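ハンド型グリッパでの教示メモ(ベッド上の片付け)

2023年9月14日

Mokituraの片付けタスク用に、手持ちグリッパで実演データを録り始めた。遠隔操作は使わず、左右の手に一台ずつ持って動作をそのまま記録する方式である。対象はベッドの上の小物。柔らかい面に置かれた物は、つかむ瞬間に沈んだり転がったりするので、机上で調整した把持手順がそのままでは通用しない。

一回の実演は90秒を上限とし、超えたものは破棄する。円筒形の容器は軸に直交する向きから挟み、柔らかい袋は端を避けて中央寄りをつまむ。リボンのような薄い布は結び目を狙うと安定する。
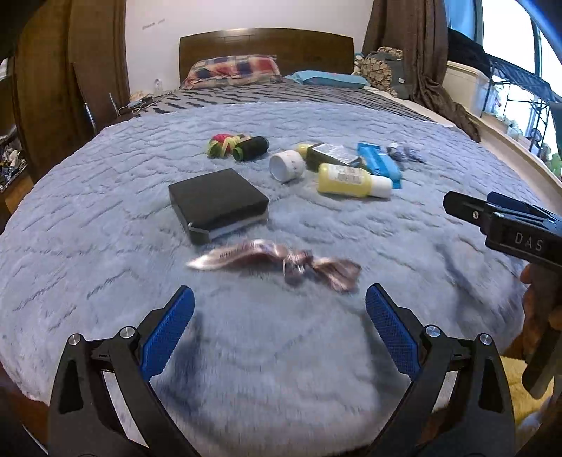
■ 毛布の扱い

小物のあとは毛布に移る。毛足が長く表面に凹凸があるため、パッドを浅く当てると毛だけをつまんで滑る。開いた状態で裾に近づけ、生地ごと深く挟んでから閉じるのがよい。

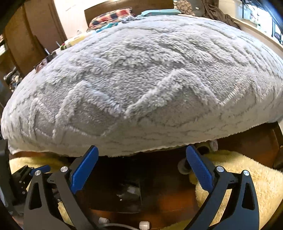
Stimano:裾をつかむとき、左右の手は同時に閉じていますか。うちでは片手ずつにしたら、後段の学習で手順の順序が崩れました。

同時に閉じている。初日の18本は片手ずつで録ったが、再生すると待ち時間の長さがばらばらだったので録り直した。現在の採用分は17本。開閉のタイミングは声に出して合わせると揃いやすい。

残る課題は引き上げる速度で、速いと手首の軌跡に飛びが出る。次回は速度を落とした条件で12本追加し、Lambrakis側の再生環境で比較する。

コメント(12) シェア(17)

最近の記事
・Mumiaの時刻同期を見直す
・グリッパのパッド交換手順
・遠隔操作と手持ち教示の使い分け
・実演データの破棄基準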